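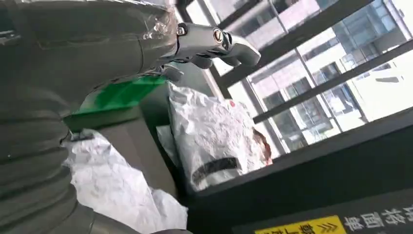
Temer Student Robotics Board > Team Projects > Bag sorting, grasp problems

pyo_left
Posted 9:14 PM

Hello all. I am in the second year of the automation course and our team has the sorting project this term. The arm must pick up a crumpled plastic bag and put it into the bin. With boxes our program is good. With bags it fails very often, and the demonstration is in November.

We have recorded 3,576 grasp attempts until now, and 1,617 of them are marked as good. The camera is on the wrist. We train on all attempts, the good and the bad. My question: should we record more, or should we change the method?

dolalico
Posted 9:40 PM

More data is not your problem, I think. Which light do you have? White bags next to a window are very difficult. At noon our bags became one white spot and the depth values had holes everywhere. We closed the blinds and the result was better the same evening.

pyo_left
Posted 9:52 PM

We work beside a big window, yes. There are no blinds in this room. The teacher wants that it works in normal daylight, so I cannot put a curtain and call it solved.

rondard_b
Posted 10:05 PM

I do not agree with dolalico. If you remove the daylight you only learn to work in the dark room. Keep the window, but lock the exposure of the camera. With auto exposure the image changes each time the wrist turns to the glass, and the model sees a different bag.

Also, less than half of your attempts are good. I would take 100 of the bad ones and look at them by eye before recording anything.

dolalico
Posted 10:11 PM

Locked exposure is fine in the morning and useless at 4 PM. We tried it for the Rondard cup and lost two rounds.

rondard_b
Posted 10:19 PM

Then record with two or three fixed values and mix them. It is one afternoon of work.

pyo_left
Posted 11:32 PM

Thank you both. I looked at the bad attempts with my teammate. Many are the same error: the fingers close too high and take only air and a small fold. So maybe the height is wrong and the light is a second problem. Tomorrow we will lower the approach and try the fixed exposure, first 2,000 for the middle value if the driver accepts it.

dolalico
Posted 11:38 PM

Please check the wrist calibration before you lower anything. Ours had moved after somebody changed the sleeve.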